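Packing up the last shelf before the move from Brelville to Ultport. Posting as I go, mostly so I have a record of what went where.

1/ The shelf is the one by the hall closet where everything without a place ended up. I gave myself one evening and one box for it. The rest of the apartment is already done and labeled.

2/ Rule for this shelf: if I haven't touched it since June, it goes to the donation bag. That took care of a stack of takeout menus, a desk fan and 8 phone chargers, none of which fit any phone I have now.

3/ Movers are charging me $189 for the small van, and it's 106 miles. They don't charge by the box, but they do have a size limit, so I'm trying to keep the odd-shaped stuff together.

4/ Odd-shaped stuff is the hard part. Books are easy. A mirror with a thick frame is not easy, and neither is a padded case that only wants to stand up.

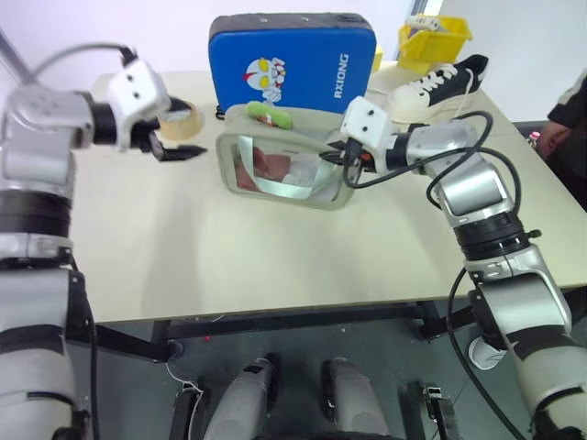 On the table: packing tape, the gray mirror, the blue case with the cartoon hero on it.

5/ The mirror is going in a pillowcase, then between two folded towels, then upright along the side of the box. I laid one flat under some books on the last move and it cracked straight across.

6/ The blue case gets used as a container. It has a zipper all the way around the rim, so small things can go inside and stay there – pens, spare keys, the sewing kit. I'm writing the contents on a piece of tape and sticking that to the back so the front stays clean.

7/ The little green thing goes in with the towels. It's soft enough to fill a gap.

8/ Tape note, for anyone else doing this: fold the end of the roll under every time you put it down. I spent too long last night picking at the edge with a fingernail.

9/ Someone asked about the box. It's the medium one from Mahawong, double wall. I had a cheaper one from Druveck and the bottom sagged with only kitchen stuff in it. Tape the bottom seam twice either way.

10/ Box is closed. Label says HALL SHELF – MIRROR, THIS SIDE UP, on the top and two sides. Donation bag is by the door and the shelf itself comes apart tomorrow. I still need to find the hex key for it.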